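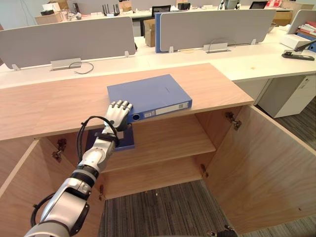 Lever-arch binders in a two-door cabinet: flat or upright?

gridline_ops
Sun 3 November
We are clearing out the paper side of our office and I need a second opinion on storage. The cabinet is a low pale oak one with two hinged doors and a single shelf inside. At the moment the binders go in lying flat, spine toward the doors. One blue binder is on the top, a darker one is on the shelf. The rest are still in boxes from the Kultov job, all full-size lever-arch.

Questions:
1. Does storing them flat damage the mechanism?
2. Is it acceptable to keep the one in daily use on the cabinet top?
3. Labels. The printed strips on the spines are too small to read from a desk.

tabstop
Upright, every time. A full lever-arch binder is wedge shaped. The spine side is thicker than the opening side, so a flat stack leans after the third one. Alternate the spines and the stack is level, but then half your labels face the back of the cabinet.

Measure the shelf opening before you decide. A standard lever-arch binder is a little over 12 inches tall, and many low cabinets have a shelf set for less than that.

gridline_ops
Measured. Upper opening is 11 inches. Upright does not fit unless I move the shelf down a row of pins, and then the lower space is only good for envelopes.

mercer_files
I disagree with tabstop on this one. Flat is fine for low-use records. The arch carries no load when the binder is lying down, and the paper does not sag off the rings the way it does in a half-full binder standing up. We have had the Hisetti contracts flat since 2022, two high, and the levers all close square.

What ruins a mechanism is overfilling. If you have to press on the cover to get it to sit down, split the contents.

tabstop
Two high, yes. People do not stop at two. The bottom one is the one you need, and you end up pulling it out from under the others by the finger hole. I have replaced the metal ring on that hole more than once.

oakandsteel
Cabinet side of things: check the hinges before you load it. Paper is heavy. The doors do not carry the shelf, but if the side panels bow outward the hinge cups go out of line and the doors stop meeting in the middle. Two hinges per door is normal at that height. Tighten the mounting screws, load the shelf, then adjust. Doing it in the other order means doing it twice.

Also, full swing on both doors needs clear floor. Ours catch on the carpet at one corner - a shim under the front foot fixed it.

gridline_ops
Floor is gray striped carpet. I will check the clearance at both corners. Desks are in a row behind the cabinet, so the doors have plenty of room on the open side.

mercer_files
For labels, stop using descriptive text on the spine. Use a number in large type and keep an index sheet inside the left door. Ours run from 2326 upward. Liu spine labels in the wide size take a four-digit number you can read from across the aisle.

pagecount
An index sheet on a door goes out of date in a month. Put the subject on the spine in plain words, two lines, and keep the number below it. Anyone should be able to find a file without reading a second document.

mercer_files
That works at 20 binders. It does not work at 100.

oakandsteel
On question two, the top is fine for one binder. Push it back far enough that the cover does not overhang when opened. If it is in use all day it should be on a desk, in my opinion.

gridline_ops
Decision for now: shelf moved down one row of pins, current year upright, older ones flat on the shelf beside them and no more than two high. Numbers in large type with a short subject line. The Zaremton binder stays on top until the audit closes. Still open to suggestions on where to put the envelopes.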